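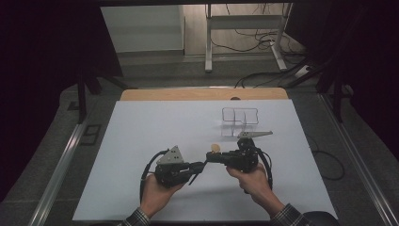
仕切りのある透明な箱。白い板の上だと、灰色っぽい細い縁くらいしか見えませんね。

ジグソーパズルの夜

前回の更新からずいぶん間があいてしまいました。コメントで「お元気ですか」と聞いてくださった方、ありがとうございます。元気です。元気なのですが、夜の時間がまるごとジグソーパズルに吸い込まれておりまして、ブログどころか、洗濯物をたたむのも、母への返事も、読みかけの小説も、みんな少しずつ遅れています。

きっかけは、隣町のAndcombeまで歯医者に行った帰りでした。わたしの住むSkollavbridgeには歯医者さんが一軒しかなくて、そこがいつも混んでいるものですから、62番のバスに乗ってAndcombeまで通っているのです。このバスがまた、途中で川沿いをぐるっと遠回りするので、景色はいいけれど時間がかかるんですよね。で、治療が思ったより早く終わって、麻酔で唇がぼんやりしたまま、バスの時間までKaczmarczykという古道具屋さんをのぞいたわけです。読み方がいまだにわからなくて、心の中では「カチさん」と呼んでいます。お店の人に一度聞いたのですが、教えてもらった音がその場で耳からこぼれてしまいました。

カチさんの奥の棚には、箱の角がすりきれたパズルがいつも積んであります。たいていは子犬か、水車小屋か、雪をかぶった教会。その日は、そこに港の絵が一つまじっていました。Trusoliaというメーカーの、1000ピース。夕方の港に小さな舟が並んでいて、手前に石の階段があって、空が画面の半分以上を占めている絵です。空が半分以上。このときに気づくべきでした。いま思うと、箱のふたのあの広々とした空は、きれいな絵というより警告だったんですけれど、唇がしびれていたせいか判断力のほうもしびれていたようで、にこにこ買って帰ってしまいました。

パズルなんて、小学生のとき以来です。実家では、お正月になると父がこたつの横に古い襖の板を出してきて、その上で家族そろってやるのが決まりでした。父は外枠専門。母は花とか屋根とか、色のはっきりしたところ専門。兄は途中でいなくなる係。そしてわたしは、ほかの人が見つけたところに最後の一つをはめたがる、たいへん迷惑な係でした。一つだけこっそりセーターの袖に隠しておいて、最後に「あった！」とやるのです。これは毎年やって、毎年ばれていました。母はいまでもときどき、なにかが見つからないと「あんたの袖は？」と言います。

そんなわけで、大人になってから一人でやる1000ピースは、ほとんど初めての体験でした。

最初の晩は、ただひたすら裏返していました。箱からざあっと出すと、半分くらいは裏を向いています。それを表にするだけの作業なのに、これがやけに楽しいんです。お茶をいれて、ラジオを小さくかけて、かちかち裏返す。頭の中がだんだん静かになっていきます。仕事で言い方を失敗したメールのことも、冷蔵庫のにんじんのことも、裏返しているうちにどこかに行ってしまって、気づいたらお茶がすっかり冷めていました。

次の晩から仕分けに入りました。パズル好きの方には、きっとそれぞれの流儀があるのでしょうね。わたしはまず、まっすぐな辺のあるものを集めて、それから色で分けるという、ごくふつうのやり方です。石の階段の灰色、舟の赤と緑、水面のきらきらしたところ、それから空。分けはじめてすぐに困ったのは、水面と空の区別がつかないことでした。夕方の港というのは、水も空もおなじ桃色をしているんですね。考えてみれば当たり前です。映っているのですから。でも、手のひらの上の小さなひとかけらを見ただけでは、それが上なのか下なのか、まるでわからない。しばらく「どちらか」という山を作ってごまかしていたら、その山がいちばん大きくなってしまいました。

ここで入れ物の話をさせてください（長くなります）。仕分けるにはお皿がいります。はじめはお菓子の缶のふたや、スープ皿や、オーブンの天板まで動員していたのですが、丸いお皿というのはピースが真ん中に集まって重なるんですよ。重なると探せない。探せないからかきまわす。かきまわすと縁から落ちる。床に落ちたピースはたいてい裏返っていて、うちの床の色とパズルの裏の色がそっくりで、わたしは何度も四つんばいになりました。結局いちばんよかったのは底の平らな浅い箱です。仕切りがあればなおよし。縁は低いほうが、手を入れたときに影にならなくて助かります。

それから土台ですね。テーブルにじかに作るか、板の上に作るか。わたしは断然、板派になりました。テーブルは食事にも使いますし、作りかけのまま動かせるというのは本当にありがたいです。ただ、板を運ぶときは、どうか靴下で走らないでください。経験者は語ります。そのとき階段の右半分がずるっと崩れて、わたしは台所で変な声を出しました。お隣まで聞こえたかもしれません。

板の色も、けっこう大事な気がしています。うちの食卓は木目がはっきりしているので、茶色いピースを置くと目がちらちらするのです。白っぽい無地のところに置くと、でっぱりやへこみの形がすっと目に入ってくる。色で探すのをあきらめて形で探す段になると、これがずいぶん違います。そのかわり、白い雲のピースは白い面の上で見失います。世の中、よくできています。
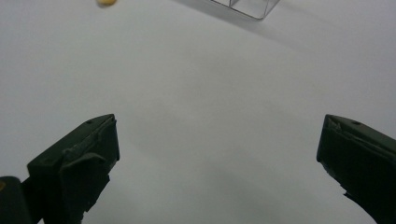 ほとんど白。上の真ん中あたりが明るくて、下のほうは少し灰色がかっています。

さて、空です。いよいよ空の話です。

舟と階段は、わりとすいすい進みました。舟の名前の文字が読めるピースなどは、もうごほうびのようなものです。一隻できるたびに立ち上がって、遠くから眺めて、また座る。この「立ち上がって眺める」時間が、わたしの場合やたらと長いです。たぶん作っている時間とおなじくらい眺めています。

ところが手前ができあがると、残るのは桃色から薄紫に変わっていく、なんにもない空ばかり。手がかりがないんです。数えたわけではないけれど、気分としては600くらい残っていました。いえ、これは本当に気分の数字です。箱のふたを見ても「このへん、うっすら桃色」としか書いていない（書いてはいないのですが、そういう顔をしている）。一晩かけて三つしか入らなかった日もあります。三つですよ。寝る前に歯をみがきながら、今日わたしは三つ、と思いました。

あまりに進まないので、土曜日は朝からやってみることにしました。夜の電灯の下だと、桃色がみんなおなじ黄ばんだ色に見えてしまうのです。朝の窓際に板ごと運んで（今度は裸足で、そろそろと）、カーテンをあけて、さあ、と見たら、まあ驚きました。おなじだと思っていた空の中に、青みの強い桃色と、オレンジに近い桃色と、ほとんど灰色の桃色があるんです。夜のあいだ、わたしはいったいなにを見ていたのでしょう。「どちらか」の山も、昼の光で見るとかなり分かれました。水のほうには、ごく細い白い筋が入っているのです。印刷なのか波なのか、とにかく筋があるのが水。これに気づいたときのうれしさといったら、誰かに電話をかけたくなるくらいでした。かけませんでしたけれど。

この時期の窓際は、16時をすぎると光がななめになってきて、今度はピースのでこぼこに影ができます。この影もなかなか役に立ちます。ぴったり合っていると継ぎ目の影が細くて、まちがったピースをむりやり入れたところは、少し浮いて影が太くなる。おかげで、合っているとばかり思っていたところのまちがいを見つけてしまいました。よりによって、ずっと前に作った外枠のところです。父が見たら黙ってお茶を飲むでしょう。あの人はそういうとき、なにも言わないのがいちばんこたえるのです。

外枠を直したら、入らなかったところがするすると入りました。長いこと「このピースはきっと入っていないんだ、前の持ち主がなくしたんだ」と、会ったこともない人のせいにしていた穴が、三か所もいっぺんに埋まったのです。前の持ち主の方、ごめんなさい。あなたはたぶん、とてもきちんとした方です。箱の中に、ピースをすくうためらしい、折り目のついた厚紙まで入れておいてくださったのに。

中古のパズルのいいところは、こういう、前の人の気配ですね。箱のふたの裏に、鉛筆で小さく「5月」とだけ書いてありました。作りはじめたのが5月なのか、終わったのが5月なのか、誰かにもらったのが5月なのか。年は書いてありません。わたしも終わったら、その下に書こうと思っています。なんと書くかはまだ決めていません。月だけにするか、「空がたいへんでした」とひとこと添えるか。添えたら、次の人が買うのをためらうでしょうか。でも、買って帰ってから見るところだから大丈夫ですよね。

パズルをやるようになって、ほんものの空を見る目も少し変わりました。帰りのバスで川沿いを通るとき、つい「あの右上は難しそう」などと思ってしまうんです。このあいだの夕方は、雲のふちだけが金色で、これは楽しい部類だな、とか。電線はありがたいです。電線が一本あるだけで、空はものすごくやりやすくなる。昔は写真を撮るたびに邪魔だと思っていたのに、いまは電線を見ると、ほっとします。

そういえば、パズル中のおやつについても書いておきます。粉のつくものはだめです。チョコレートもだめでした（舟の一隻に、うっすらと指紋が残っています。布でふいたら目立たなくなりましたが、わたしにはわかります）。いまのところ、皮をむいてあるナッツか、フォークで食べる果物に落ち着いています。飲み物は別の台に置くこと。ひざの上に置くのは、どんなに自信があってもやめたほうがいいです。こぼしたわけではありませんよ。こぼしそうになって、息が止まっただけです。

あと、腰。これを読んでいるみなさんがおいくつなのかは存じませんが、前かがみで一時間というのは、なかなかのものです。わたしは途中から、立ってやる時間と座ってやる時間を交互にしています。立っていると、反対側からも見られるのがいいですね。絵をさかさまにして見ると、急に合うところが見つかったりします。空をさかさまに見ると、もうなんだかわからなくなるので、かえって形だけに集中できるのかもしれません。

さてさて、いまどこまで進んだかというと、空の左側がつながって、右上にぽっかり、アメーバのような形の穴があいています。残りのピースは一つのお皿に全部のるようになりました。あんなに長いこと「早く終わらないかな」と思っていたのに、このごろは一晩にいくつも入れないように、ちょっと手加減をしている自分がいます。今日はここまで、と早めにお茶にしたりして。

母に電話で話したら、案の定「袖は見たの」と言われました。見ました。ちゃんと両方見ました。念のため、カーディガンのポケットも見ました。飴が一つ入っていました。

次の歯医者の予約がもうじきなので、またカチさんの棚をのぞくことになると思います。今度こそ空の少ないのを選ぶつもりです。本棚の絵とか、市場の絵とか、とにかくものがぎっしり描いてあるのがいいです。おすすめの絵柄がありましたら、コメントで教えてくださいね。それから、桃色の空を早く片づけるこつをご存じの方がいらしたら、それもぜひ。ただ、わたしが右上の穴を埋めおわってからで結構です。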